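トーグゲート、朝食用食器の寸法規格を改定 平皿の縁を低く、深鉢は据え置き

家庭用食器を手がけるトーグゲート(Torkgate)は木曜日、朝食用シリーズ「ペクリー(Pekley)」の寸法規格を改定すると発表した。対象は平皿と深鉢の2品目で、12月出荷分から新規格に切り替わる。釉薬の配合と焼成条件に変更はない。

改定の中心は平皿の縁の立ち上がりである。旧規格では縁が高く、角形の食パンを載せると耳の角が縁に乗り上げ、パンの片側が浮いた状態になりやすかった。新規格では立ち上がりを3ミリ下げ、見込みの平面部を外側へ広げた。縁の内側に入る同心円状の段は残している。設計担当のイオナ・ゲディス(Iona Geddes)氏によると、段は重ね置きの際に上の皿の高台を受ける位置にあり、省くと横ずれが大きくなるという。

平皿の外径は200ミリで据え置いた。トースト1枚に葉物を重ねて出す使い方を基準とし、これ以上大きくすると小型の食器棚で奥行きが不足すると判断した。重量は旧規格品と同等に収めている。

深鉢は形状を変更せず、口縁部の検査基準のみ改めた。スープやシリアルの取り分けで匙が当たる部分にあたり、釉薬の厚みのばらつきについて許容範囲を狭くした。基準から外れた製品は再焼成せず、出荷対象から除く。

試用結果

規格の確定に先立ち、同社はステブハム(Stevham)の試験用キッチンで試用を行った。回収した記録票は559枚。評価項目は、パンの安定、葉物の滑り落ち、食器を置く間隔、洗浄後の水切れである。記録票の集計はカラボ・マブザ(Karabo Mabuza)氏が担当した。

葉物の滑り落ちについては、レタスをパンの中央に置いた場合と片側に寄せた場合とを分けて記録した。片側に寄せた場合でも、葉の端が皿の縁の内側に収まっていれば、持ち運びの際に落ちる例は少なかった。水切れは旧規格との差が小さく、今回の改定の根拠には含めていない。

配膳の間隔については、平皿と深鉢を隣接させず、間に手を入れられる余地を残す置き方を標準とした。トースターを同じ卓上で使う場合は、平皿を挟んで深鉢の反対側に本体を置く。パンを皿に移す動作が深鉢の上を横切らないため、パンくずの混入を抑えられる。

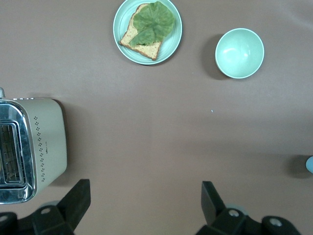
販売と旧規格品の扱い

新規格品は、卸売のフラナガン(Flanagan)を通じて従来の取扱店に供給する。色は淡いミントグリーンを継続し、品番の末尾に識別用の数字「2」を加える。旧規格の平皿は在庫がなくなり次第、販売を終える。

新旧の平皿を混ぜて重ねることは可能だが、縁の高さが異なるため、旧規格品を下にすると上の皿がわずかに傾く場合がある。同社は新旧を分けて収納するよう案内している。業務用の洗浄ラックはそのまま使用できる。

購入済みの製品の交換は行わない。品番の確認方法は、取扱店で配布する案内書に記載する。広報窓口はウェンケ・フィエルド(Wenche Fjeld)氏。受付時間は平日の午前10時から午後4時まで。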